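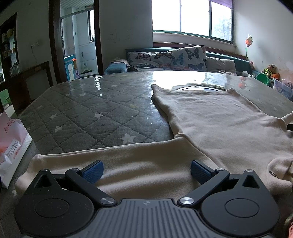 Cirnport, 10 déc. 2022

Bonjour la liste,

> Et les collègues du tri, elles deviennent quoi avec vos pinces ?

Bonne question ! Chez Retex, on plie toujours à la main, mais deux d'entre nous guident maintenant la pince à patins bleus sur des hauts tout doux comme le crème, bien étalé sur la table. Le bras de Flarcombe apprend de ces gestes, il nous en faut 2000 avant février. Ce qui change : moins de station debout, et pour une fois on nous demande comment on attrape une manche (j'adore !). Le poste de pliage passe jusqu'à 400 pièces par jour, le contrôle reste à nous et la prime aussi, c'est écrit dans l'accord. Reste la fatigue du poignet, je veux bien vos astuces.

À bientôt,
une plieuse de l'atelier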